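Foam Blocks and a Shared Countertop: Project Report
Irja Harju, Fouad Rizk
Submitted Jul 14, 2018

1. Background

Our project began as a storage problem. The study kitchen on the second floor has one good surface, a gray speckled countertop, and two groups who want it: people with blocks and people with sandwiches. We were asked to find out whether foam cubes could live on that counter during the day and be put away by dinner without anyone raising their voice.

The cubes came from a set called Drotau. Fouad picked it for the price. Irja wanted wood and has asked that this be recorded.

2. What we did

Each session started with a bare stretch of counter. One cube went down, then the next, and so on until the person building got bored or hungry. Orange was the color everyone reached for first, probably because it shows up so well against gray stone. 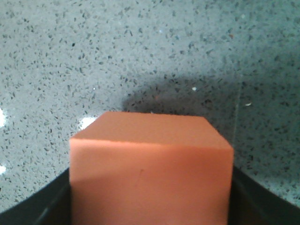 Foam turned out to be a forgiving material for a kitchen. It makes no noise when it lands, which the sandwich people appreciated. It also picks up small marks and dents, and once a cube has one you start to recognize it. By the second week we had favorites, and Katia Ferraro had a grudge against a blue one.

We ran 40 sessions and timed the cleanup in each. The average was around 119 seconds, including the time spent looking under things. Two sessions were thrown out when Rosario Zuccaro made lunch in the middle of them.

3. The counter itself

The speckled pattern is pleasant to look at and terrible for finding crumbs. We wiped it down before and after every session and still argued over what was dirt and what was stone. Looking along the surface toward the light helps, up to a point.

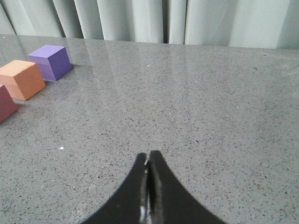 Does the counter need a mat under the blocks?
We didn't find a reason for one. The cubes are soft enough to go straight on the stone, and a mat is one more thing to put away.

4. Remaining problems

The storage bin is too tall for the shelf. Jirayu Tanasarn measured the shelf for us in July, after we had bought the bin. For now it sits on the floor by the door, where everybody has kicked it at least once.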